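# The Nastwood toastie press by Skerent

I've been making toasties since I was tall enough to reach the worktop, and I've got through a shameful number of machines. Most of them died the same way -- cheese in the hinge, catch snapped, straight in the bin. So when I started my little kitchen shop in Arkdale, a decent press was the first thing I went looking for, and the Nastwood is the one I've stuck with (mine lives next to the kettle and never gets put away).

It does two sandwiches at a time, and it's deep enough for proper fillings. I mean leftover chilli, or a whole sausage sliced longways with fried onions, or my favourite, which is mature cheddar with pickle and far too much black pepper. The plates lift out and go in the dishwasher. I still do mine in the sink, but you needn't!
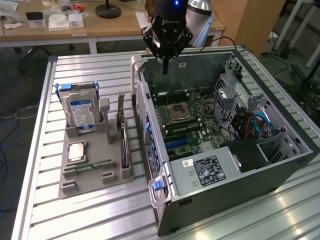
*Reading time: 2 minutes*

You don't have to use sliced white either. I buy a dark rye from Juška, the bakery round the corner from me, and it comes out lovely and crisp with ham and mustard. Butter the outside of the bread, all the way to the corners, and give it almost 2 minutes longer than you would a normal slice. If you like a very thick doorstep you'll need to lean on the lid a bit before the catch goes over.

My one moan is the lead. It's 68 cm long, so have a look where your sockets are before you order. And the light on the lid goes from red to green when it's up to heat, but there's no beep, so you do have to keep an eye on it.

**What you get**

- Nastwood press, cream or dark green
- Two lift-out plates (spare pairs sold separately)
- Recipe booklet, mostly sandwiches, plus a baked egg one I make a lot

**Price:** £68, postage included

The green ones sold out last December and I was sorry to turn people away, so I've ordered more this time -- they're due in on 29th September. If you'd like one put by, drop me a message with your name and the colour, and I'll email you once they've arrived.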